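Living With Celiac When You Run the School Kitchen

I'll admit I was nervous going in. My own celiac diagnosis came 4 years ago, and I'd never talked to anybody who cooks for kids with it every single day. But the kitchen manager at Smadi elementary put a mug of tea in front of me and off we went!

She feeds 302 kids at lunch. The gluten-free trays come out first, before any flour gets opened (she's strict about this). "Flour hangs in the air way longer than folks think," she told me. "So the pasta goes on at seven thirty and the rolls wait."

I asked about the toaster, because the toaster is my own personal nightmare. She laughed so hard. "Two toasters. The purple one is mine and I will chase you."

What surprised me was how much time goes into labels. Her supplier, Jakitz, switched its gravy mix in August without a word, and she only caught it by reading the bag. "Same bag, same picture, and there's wheat in it now. I read every one, every delivery." She called the two other schools over in Remton that same morning.

Then we got onto the stuff outside the kitchen, like art class. Some modeling dough is made with wheat flour, and little kids put their fingers in their mouths. Her advice to parents is to send a separate set of supplies and tell the teacher why. 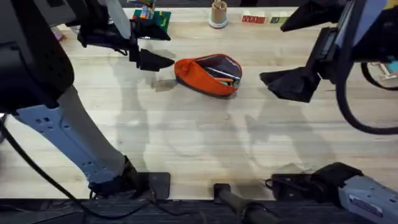
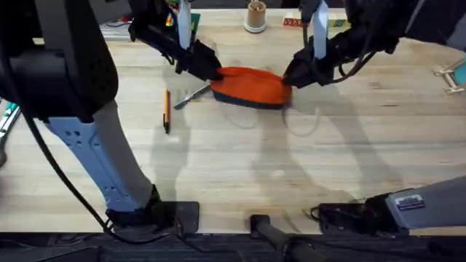

She'd also like parents to skip the apology. "Moms call me and start with sorry. Sorry for what? Tell me what your kid eats and what brand you buy." She keeps a card for each child, with a favorite meal on the back, and birthdays get a cupcake from her own freezer.

I asked what she eats herself. Grilled cheese, mostly, standing up, at two in the afternoon. Then she sent me home with her cornbread recipe, and I've made it twice already.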